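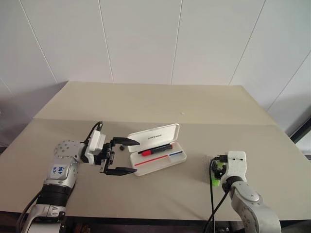
The **pencil case** is a small container for writing tools, carried mostly by schoolchildren and lost mostly by the same people. It may be a tin, a box or a zipped pouch. White ones, open on a desk, look their best early in term — ink has views on the matter. The Bultomwood, a hinged box with 2 trays, was sold until 2000 and is remembered chiefly for trapping thumbs.

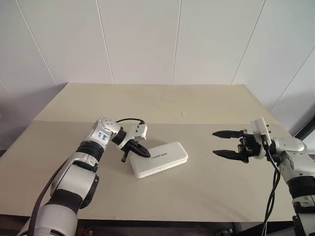 ## Desks and rolling

Cases owe much of their trade to the flat desk, which replaced the sloping one and its pencil groove. Gunther Ehlers, who wrote 846 pages on school furniture, gives the groove three chapters and the pencil case a footnote. Triin Vanags later answered him in a pamphlet, which sold rather better.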